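Pirndale Robotics Club – progress report, Tue 5 November

We are having a great fall! Enrollment is up to almost 50 students, and the Ikenora simulation project has five teams working in it every week. Their task is a two-arm job with a toy flashlight.

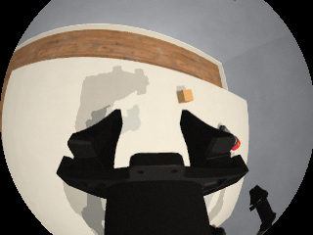
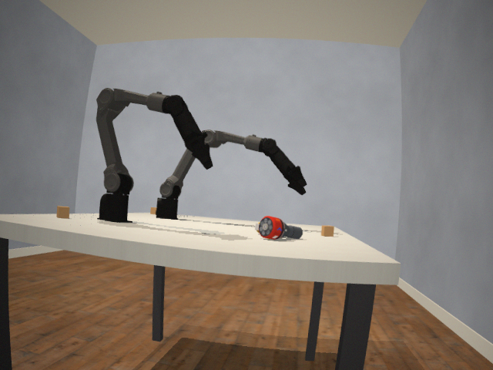
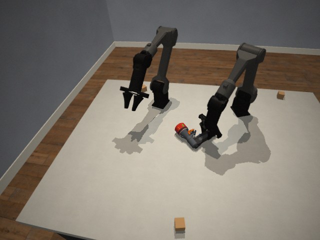
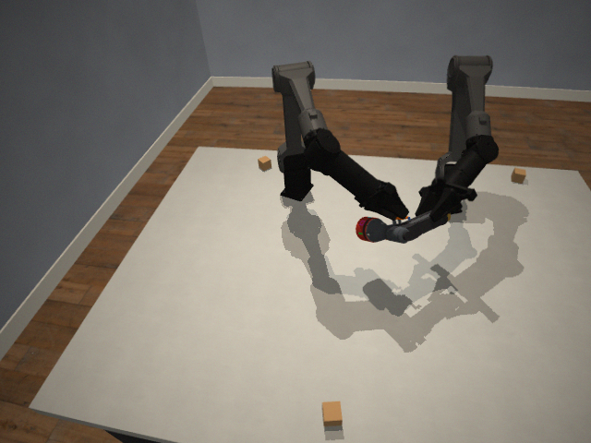 All four from the simulator, with the cubes and the flashlight on or over the table.

Two teams want to enter the Nistilberg meet in March – we'd love your help with travel.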